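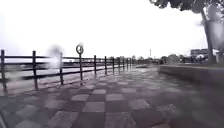

Promenade, chequered paving, railing on the water side. Looking along.

2022-12-20

Drolville front, paving job. Notes typed up quick before I lose the paper ones, sorry for the state of them.

Went down to go over the light and dark squares again before we order replacements. Same layout we drew in May, laid on the diagonal. Drawing says 38 across at the widest bit, haven't re-checked, not enough light left by the time I thought of it. Somebody please check against the drawing before the order goes to Getell, they won't take back cut ones.

Samples. Four test squares on the bench now, two light two dark. Light ones are the trouble. The dark hides everything, the light shows every mark and goes nearly white when the sky's flat. Put a wet cloth over half of each, left for the length of a cup of tea, then looked from the door. Wet dark vs dry dark: big difference. Wet light vs dry light: hardly any. So patching dark ones on a damp day is asking for trouble, you can't judge the match. Do it dry or bring them in.

Joints. Old mix (Khurana grey) came out too pale against the dark squares, fine next to the light. Tried it with a bit more pigment, batch B, better but went patchy in one corner. Probably my stirring. Batch C tomorow, measure the water properly this time, used the jug without the lines on it.

Scraper: the wide one is bent again. Used the narrow one, slow.

Railing. Not our job strictly but the paving runs right up to it so we end up dealing with it. Light edge strip along the bottom of the posts, that wants its own line on the order, it is not the same as the squares. I missed that off last time. Part number on the delivery note is 712, written on the lid of the blue box as well in case the note goes walkabout.

Post bases: need a template for cutting round them. Made one in card, fine for one post, went soggy by the second. Make it in thin ply. Hole a touch bigger than you'd think, the joint mix needs somewhere to go.

Pole with the round sign: separate template, don't use the post one. Also want to know who looks after that sign before anyone goes near the foot of it with a grinder. Ask Jarnska, they did the posts so might know.

Money bit. Order as it stands is 136 squares, split even light and dark. I would go heavier on dark going by what's been lifted so far but that's a hunch. Pallet price only kicks in at 1,000 so forget that, we'd be storing them till we retire.

Setting out. Tried the string line the way we did in May, corner to corner. Works but wind gets it. Chalk no good on damp slabs, wax crayon all right, yellow shows on both colours, red dissappears on the dark. Get more yellow. Start from the water side and work inland, other way round you end up with slivers against the railing and they look awful from a long way off, your eye goes straight down that edge.

To do
- batch C, measured water
- ply template, posts
- ply template, sign pole
- add edge strip to order (712)
- widest row vs drawing
- ring Jarnska re sign
- yellow crayons
- straighten or bin the wide scraper

Samples are under the window, leave the cloth on the left pair overnight please. Want to see if the dark one dries with a ring.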